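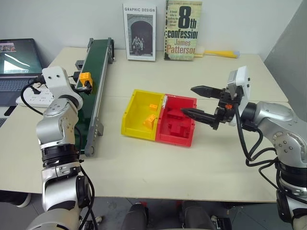 Sorting by color is the easy part. I have spent most of June on bins, and the two I keep coming back to are the yellow one with the sloped front lip and the red one, pushed together until they touch.

The lip matters more than I expected. A low front means a block can be put down inside at a shallow angle, and it means the contents can be read from across the room. The drawback is that a wedge-shaped piece tends to settle toward the front. Blocks with square faces stay closer to where they were put.

The red bin has a different problem. A red block in a red bin is hard to see, even under decent light. If you are checking contents by eye, put your reds somewhere else. Orange in yellow is close on paper, but in practice the contrast is good enough that I stopped looking twice.

Two notes on layout.

Bins side by side should touch. I tried a gap of 3 cm between them and anything dropped short went into it. With the rims in contact the gap is gone, though both bins shift when one gets bumped. A strip of the Pikex non-slip mat underneath fixes this. The Ponis version is thicker and curls at the corners.

The belt runs diagonally down the left side of the table, back to front. I had it parallel to the table edge first and lost 10 cm of working space for no benefit. On the diagonal, the near end is easier to clear by hand. The dark green surface is fine for orange. Dark gray blocks are another matter – they are easy to miss at the far end, and I have started putting them on last.

Labels: one small white sticker on the upper rim where the bins meet. I used to put them on the front faces, where they got scuffed. Majumder sells a sheet of 30 that peels off cleanly. The Sistham ones leave glue.

The books against the wall, the graphic design one included, are staying for now. The shelf they came from is full, and they stand up well enough behind the bins.

Next is a full run of 52 blocks in mixed order, with the reds going into yellow.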